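Flemska コミュニティ ヘルプ ＞ ロボット・自動化 ＞ 運用ルールと規格

調理系タスクの成功判定と記録のルール、どこまで文書にしていますか

Kristine Pangilinan
投稿:2020年4月

社内でアーム1台のピック&プレースを評価しています。いまはシミュレーション上のキッチンで、ソーセージをつかんでパンの皿へ運ぶ課題を回しているところです。プロジェクト名はOlliaといいます。

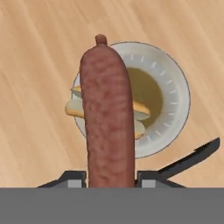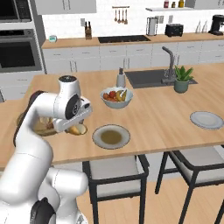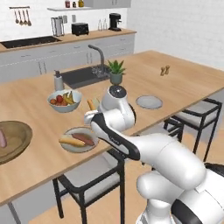 キッチン課題のシミュレーション画面。1枚目は指でソーセージを挟んだ状態、2枚目と3枚目はアイランドカウンターとアームの全体。

困っているのは評価のルールです。これまでに1,612回の試行が記録されていますが、成功かどうかの判定が担当者ごとに違います。ある人はソーセージが皿に触れた時点で成功にしており、別の人はパンの上に載っていないと失敗にしています。途中で落として拾い直したものを成功に入れるかどうかも決まっていません。

そこで、社内の評価手順書を作ることになりました。次の点について、実際に運用している方のやり方を教えてください。

・成功の条件をどこまで細かく書くか
・持ち直しや、ほかの物に触れた試行の扱い
・初期配置の変え方と、その記録方法
・シミュレーションの結果を、実機の安全確認の資料として使ってよいか

最後の点は上司から聞かれています。私は使えないと思うのですが、うまく説明できません。規格の名前が分かればそれも知りたいです。

Sizwe Nel

食品ではなく部品箱の仕分けですが、似た手順書を2年使っています。参考になりそうなところだけ書きます。

まず成功条件は、人の目で見た印象ではなく、終了時の状態で書きます。うちの書き方を今回の課題に置き換えると、こうなります。

1. 対象物が目標の領域の中にある。
2. 対象物がグリッパーのどの部分にも触れていない。
3. 1と2の状態が、決めた時間だけ続いている。
4. 制限時間内に終わっている。

3を入れておかないと、放した直後に転がり落ちたものが成功に数えられます。円筒に近い形の物では特に差が出ます。続ける時間の長さは課題ごとに決めてかまいませんが、評価の途中で変えないでください。変えるなら手順書の版を上げ、前の版の結果とは表を分けます。

「目標の領域」も文章だけでは足りません。「皿の上」と書くと、縁に引っかかった状態をどうするかで必ずもめます。対象物の中心の位置で決めるのか、接触している面で決めるのかを一つに絞り、合格の例と不合格の例を1枚ずつ手順書に貼ってください。境目に近い例を選ぶのがこつです。

持ち直しは成功に含めてよいと思います。ただし、回数を別の欄に残します。成功率だけの表だと、一回でつかめる方策と何度も落とす方策が同じに見えます。ほかの物に触れた場合も同様で、うちは「接触あり」「移動させた」「倒した・落とした」に分けて記録し、最後の区分だけを失敗にしています。画像のカウンターには果物の鉢や蛇口があるようなので、触れてはいけない物の一覧も先に作っておいたほうがいいです。

初期配置は乱数のシードで管理します。最低でも20通りを固定して、比較するときは全員が同じ組を使います。調整に使った配置と評価に使う配置は必ず分けてください。ここが混ざると、あとの数字は使えなくなります。記録に残す項目は次のとおりです。

・手順書の版
・シミュレータと方策の版
・シード、開始時の物体の位置と向き
・カメラの位置と設定
・判定結果、終了理由、持ち直しの回数
・判定した人の名前(自動なら判定プログラムの版)

それから、途中で止めた試行を消さないこと。以前、ほかの部署から引き継いだ表で、ソフトが落ちた回が13件まるごと抜けていたことがあります。理由を調べると、そのうちの何件かはアームが物を強く押し込んだ場面でした。除外するなら除外の理由を書いて、行は残します。

すでにある記録は、動画か終了時の状態が残っていれば新しい条件で判定し直せます。全部をやり直す前に一部を二人で別々に判定してみて、食い違ったところから条件文を直すのが早いです。

ciris_user

うちは載ってればOKにしています。細かく決めても誰も読まないので。ロボットはAdamsに教わった設定のままですが特に問題は出ていません。

安全のほうはメーカーに聞いたほうがいいのでは。

H.K.(生産技術)

四つ目の点だけ答えます。

シミュレーションの成功率は、作業がうまくいく割合を示すもので、人がけがをしないことの根拠にはなりません。上司の方には、この二つは別の文書で扱うと説明するのがよいと思います。

実機を動かす前に必要なのはリスクアセスメントです。考え方の基本はISO 12100、産業用ロボットならISO 10218-1と10218-2、人と協働させるならISO/TS 15066を見てください。10218-1はロボット本体、10218-2はロボットを組み込んだシステムと統合が対象です。家庭や店舗に近い使い方を考えているなら、生活支援ロボットの規格であるISO 13482も候補になりますが、どれが当てはまるかは用途によります。国内の法令の確認も別に要ります。

シミュレーションが役に立たないという意味ではありません。到達範囲の確認、人が立つ位置と動作範囲の重なりの洗い出し、カウンターや棚との干渉の確認には使えます。今回のような配置なら、椅子に人が座った場合にアームがどこを通るかを見ておくと、危険源の一覧を作る材料になります。資料に入れるときは「検討に使用」と書き、「検証済み」とは書かないでください。

一方、次のものは実機で測る必要があります。

・停止にかかる時間と距離
・接触したときの力と圧力
・把持力、電源が切れたときに物を保持するかどうか
・保護停止と非常停止の動作

食品を本当に扱う場合は、指先の材質と洗浄の手順も別に決めることになります。指先にパッドを付けるなら、はがれや欠けの点検を始業前の項目に入れてください。ソーセージのように表面が滑りやすい物は、シミュレーションの摩擦の値でつかめても実機で滑ることがあるので、把持の条件は実機で取り直す前提で予定を組んだほうが安全です。

Kristine Pangilinan

ありがとうございます。終了時の状態で書く方法にします。領域は、ソーセージの中心がパンの範囲に入っていること、で一度案を作ってみます。安全の資料は分けることで上司に話します。

Sizwe Nelさんに追加で一つだけ。判定プログラムと人の判定が食い違ったときは、どちらを採用していますか。

Sizwe Nel

プログラムの結果を採用して、食い違いの欄に印を付けます。人の側で上書きすると、あとで同じ表を作り直せません。印が増えてきたらプログラムを直し、全件を判定し直してから版を上げます。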